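Rabbit Serving Tray, Small Rectangular
Sold by Jasska Tableware and Home

Home > Kitchen and Dining > Trays > Rabbit Serving Tray

In stock. Usually leaves our warehouse in 2 business days.

Overview

The Rabbit tray is a small rectangular serving tray for one person's breakfast, an afternoon snack or a cup and a couple of biscuits. It has a raised rim, rounded corners and a line drawing of a rabbit in the lower right corner. The Rabbit name is in script at the upper left. It comes in a pale colour, between cream and peach depending on the light in your kitchen, and it sits well beside plain crockery in white or ivory.

Most people who buy it from us use it for kids' meals or for carrying things to the couch. It also does a decent job on a bench beside the kettle, holding the tea things in one spot.

The tray is sold on its own. Plates, bowls and cutlery are sold separately and are listed further down the page.
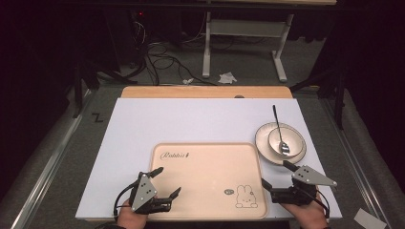 Can it go in the dishwasher?
We recommend hand washing in warm water with a soft cloth. The tray itself will cope with the odd run on the top rack, but the printed rabbit will keep its colour longer if it is washed by hand.

What you get

One tray, wrapped in tissue and packed flat in a cardboard sleeve. There is a small card with the care instructions on it. If you are sending it as a gift, choose the gift sleeve at checkout and we will leave the packing slip out of the parcel.

Material and finish

The tray is moulded plastic with a smooth matte surface. There is faint speckling through the colour, and this varies a little from one tray to the next. Two trays from the same batch may not match exactly. Customers sometimes write to ask whether the specks are dirt; they are part of the finish and will not scrub out.

The matte surface shows fingerprints less than a gloss one would. It can pick up a grey line if a metal dish is dragged across it. A damp cloth with a bit of bicarb soda takes most of these off. Do not use steel wool or a cream cleanser.

The rim is low. It will stop a spoon or a stray grape rolling off the side, but it won't hold a spilled glass of milk for long, so wipe up liquids as you would on any tray.

The artwork

There are a few versions of the drawing in the Rabbit series, all of them done in a simple outline with no solid colouring. The printing is kept towards the corners, and a plate in the middle of the tray won't hide all of it. Small details differ between print runs. If you are ordering several and want them the same, put a note in the comments box at checkout and we will pick from one carton where we can.
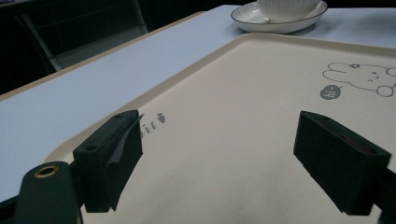
Rabbit tray, speech bubble detail: "hi~"

Using it with plates and bowls

A low bowl on a wide-rimmed plate is the setting we get asked about most often. It suits soup with toast on the side, or porridge with fruit. Place the plate next to the tray if you are eating at a table and want the tray free for bread and a drink. For carrying, put the bowl straight onto the tray and leave the plate behind. A plate with a wide rim takes up a lot of room and tends to ride up on the edge of the tray.

Long-handled spoons are fine at the table but will tip a light bowl when you are walking with it. Lay the spoon flat on the tray beside the bowl until you sit down.
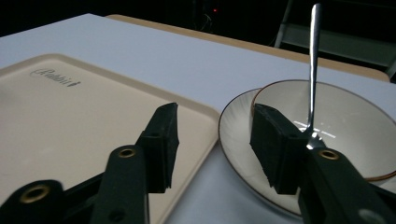

The same goes for tall glasses. A short tumbler or a mug with a broad base is the better choice, and it should go near the centre. If the tray feels heavier on one side when you lift it, move things across before you set off.

Keep the tray away from the stovetop, the oven and the microwave. Hot mugs and bowls are fine. Pans straight off the heat are not, and will mark the surface permanently.

Storage

The trays nest, rabbit side up. Put a sheet of paper towel between each one if you are stacking more than a few, particularly in a drawer that gets opened a lot. They also stand on edge in a plate rack. We don't suggest leaving one on a sunny windowsill over summer, as the colour will yellow.

Goes with

Clukberg soup bowl, cream
Clukberg wide-rim plate, cream
Khương long-handled spoon, stainless steel
Cakent cotton napkins, oatmeal

Cakent napkins are between shipments and will be back in July. You can leave an email address on the product page and we'll let you know when they arrive.

Cafes and childcare centres

We supply the tray in cartons for trade customers. Carton pricing starts at 100 trays, and there is a further discount on orders of 1,000 or more. Trade orders are sent on a pallet, so please tell us if your street or loading area can't take a truck. Samples are charged at the normal price and credited against your first carton.

Returns

Unused trays can be returned within 14 days of delivery in the original sleeve. Return postage is at your cost unless the tray arrived cracked or we sent the wrong item. For a damaged tray, email a photo of the tray and the outer packaging together with your order number, and we will send a replacement without asking for the broken one back.

Trays bought from one of our stockists need to go back to that shop.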